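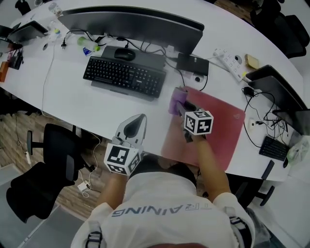

February 27, 2023

Priltness ledger, item 2556. Resizing tests, carrying on from the washing.

Where we are: text block is down, sections apart, all leaves through the bath except the last gathering, which still has that brown ink I don't trust. Paper came out of the wash soft as tissue. Rattle completely gone. Original size must have been going for years, the damp at the tail just finished it off. Ink on the washed leaves is fine, spot tested again to be sure, no feathering.

Aatos wants gelatin and nothing else. I want gelatin too but wanted a methyl cellulose row alongside, mostly so I can stop having the same argument with myself every job. So, 9 strips cut from the blank endleaf stock (modern, close in weight, not close in anything else – fine for handling and ink hold, useless for color). 3 strips each: gelatin weak, gelatin strong, methyl cellulose.

Gelatin: the sheet stuff from Nivico, soaked cold until floppy, then warmed in the double boiler. Kept it well under where it starts to smell. Thermometer on the small pan reads high, still, so I used the glass one. SOMEBODY please bin the other one or put tape on it.

Brushed the weak batch first with the wide hake. Went on easy, sank straight in. Strips picked up between felts after a minute or so and onto the line. Strong batch was already thickening by the last strip, and there are brush marks on it you can see in raking light. Should have kept the pan warm and worked from a smaller dish. Put that down as my fault and not the recipe's.

Methyl cellulose was made up last night and left in the fridge. Some lumps. Sieved it twice through the old silk, lost maybe a third of it to the silk. Went on like it always does, slimey and slow, but no marks at all once dry.

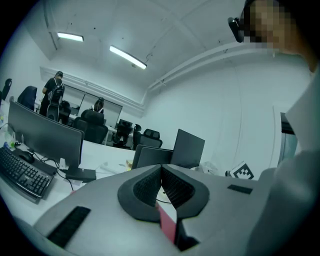 At the desk.

Feel of the strips after drying under boards:

Gelatin weak – nice. Some snap back, surface still soft to the thumb, folds without complaint.
Gelatin strong – rattles like new paper. Too much for this book I think. One strip curled toward the brushed side and won't lie down. Redamped it, pressed it, curled again.
Methyl cellulose – limp. Better than nothing, holds together when wet, but no body. If we were only worried about handling it would do.

Pen test, iron gall from the bottle on the top shelf plus a plain carbon ink. Weak gelatin held the line crisp with both. Strong the same, a touch slower to dry. Methyl cellulose bled slightly with the gall ink, at the turn of the stroke where the pen sits. No one is going to write in this ledger again so it hardly matters, but it's a quick way to see how closed the surface is.

Water drop test. Drop sat up on the strong, sat for a while on the weak then went in, went in more or less at once on the MC. About what you'd expect. Didn't time it properly, phone was in the other room. Will time it on the real offcuts.

Talked it through with Shewit over lunch. Her view is that weak gelatin twice beats strong gelatin once: you get the penetration from the first coat and the surface from the second, and you can stop after one if the leaf feels right. She did the Vogler account books that way and they've been in and out of the reading room ever since with no trouble. She also says dip, don't brush, for anything this weak when wet. I don't love dipping whole bifolia with a torn tail edge. Compromise – dip on a polyester web support, lift by the web, drain at a slant, then felts. Need to cut more web. There's a roll end behind the board shears but it's got a crease through it.

Aatos came by, flexed the weak strip, said "that one", left. So that's settled.

On the repairs. Tail edge losses on nearly every leaf in the first half, worst at the gutter. Was going to fill before sizing. Changed my mind: size first, then fill, so the fills go onto a leaf that can take the moisture of the paste. Kozo for the tears, and the toned handmade for the bigger losses at the corners. Toning is slightly too yellow against the washed leaves now they've brightened up. Looked fine against them before washing of course. Will retone a half sheet, less of the ochre, touch more umber, and compare it dry, and by the window.

Paste: wheat starch, cooked fresh. The tub marked Asotine in the fridge is NOT paste, it's the consolidant left over from the plaster job, and it's in a paste tub. I nearly strained it. Relabeled it, moved it to the chemicals shelf. Whoever decanted it, the original bottle is by the sink and is half empty so there was no need.

Sewing. Haven't thought much about it yet. Original holes are usable for the most part, raised supports, alum tawed, broken at both joints. The sections will be thicker after repair and the spine swell worries me. Thin thread. Make a dummy from the test strips' leftover stock before committing to anything. The old boards can go back on if the corners get consolidated, leather is poor but it's all there except for the head cap.

The last gathering, brown ink. Tried a damp cotton bud on a flourish in the margin where it won't show. Faint color on the bud. So no bath for that one. Options are humidify and flatten only, or local treatment on the suction table, and I'd go for the first. It'll stay a shade darker than its neighbors. Client has to be told before and not after, so I'll put it in the interim report with the before photos.

Still to do:

retone the corner paper
cut polyester web, enough for a full section at a time
weak gelatin, fresh batch, keep it warm on the plate this time
time the water drops on real offcuts
order felts, 2 of the good ones have gone stiff along one side
ask Nivico if the next gelatin can be the same lot
interim report, needs to be with Priltness by the start of March

Strips are in the blue folder, labeled in pencil on the back. The curled one is in there as well, under a weight, leave the weight on please.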